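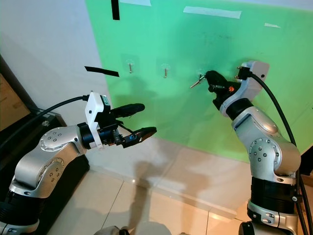

Two arms, one green board. Saturday practice at the Nedley robotics club.

Keys. That was the whole assignment. Get a bunch of keys onto a hook on the wall, and do it again, and again. The Nedley club has been at it since February and the logbook is up to run 167.

"Everyone thinks the arm is the hard part," says coach Guangming Shi. "The hard part is a peg as thin as a pencil lead and a ring that swings." 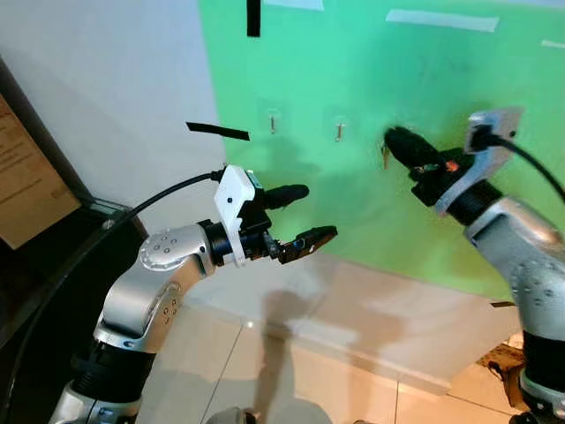

Page last changed: 27/04/2024

The students call the rig Climport. Two arms, grippers, and a head camera looking down on all of it. Budget for the year, $2,000, most of it gone on brackets and cable by spring break. Tape gets moved, hooks get moved, someone yells, someone reruns the whole batch.

Nosov, the senior who writes most of the code, wants the left arm to help more. Zheng dosen't. She thinks one arm is plenty and two just get in each others way.

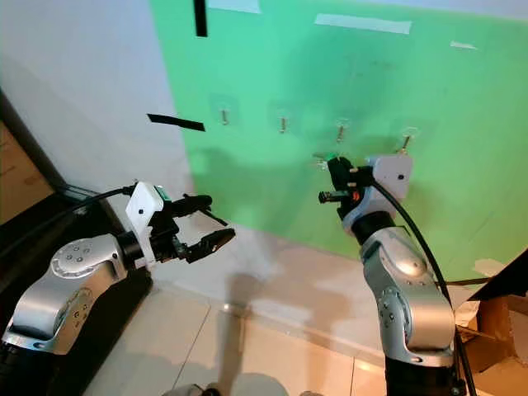
They argued it through lunch, then ran it both ways. One arm won that round, 89 good hangs on the sheet. Nosov says the lighting was bad. Rematch next week, same board.

Regionals are 3 weeks out. The judges pick the hook, the team finds out on the day. Zheng is fine with that. Shi, not so much.

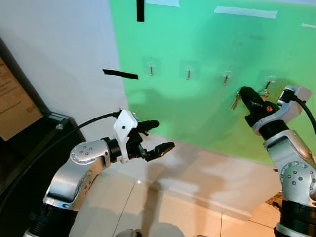

Keys at the fourth hook, right gripper.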